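My wheel bearing and the long hum

The car started humming in November, a low note that came in at 40 and went up with the needle, and I did what any responsible owner does and turned up the radio.

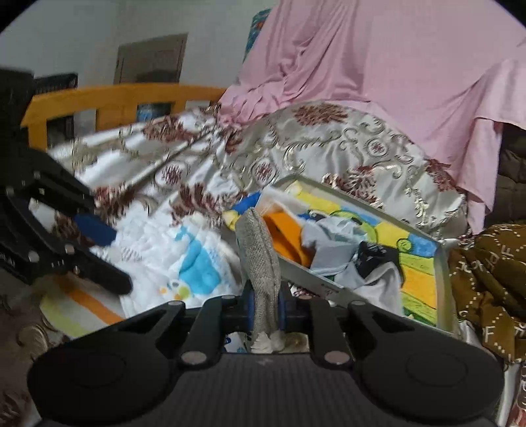

According to a reader of this blog, I had it coming: a hum that changes when you steer is a bearing, a hum that doesn't is probably the tires, and either way the radio is not a diagnostic tool. Fair. I went out that night and swerved gently around an empty parking lot like a man looking for his contact lens. Left, louder. Right, quieter. So, front right.

The shop on the bypass quoted me $381 for the job with a Tovar hub. I found the Rillix version online for $90, and felt very clever until I met the axle nut, which had been living on that car for seven winters and had no plans to leave. I bought a longer bar. I stood on the longer bar. I paid for a can of Skoltex penetrating spray and went in to have dinner.

It let go the next morning with a crack that brought the dog out. After that came the hub bolts, the sensor wire I nearly forgot to unplug, and a good hour with a hammer.

The hum is gone. With the cabin quiet I can now hear a tick from the back left, mostly over speed bumps. I've put the radio on again while I think about it.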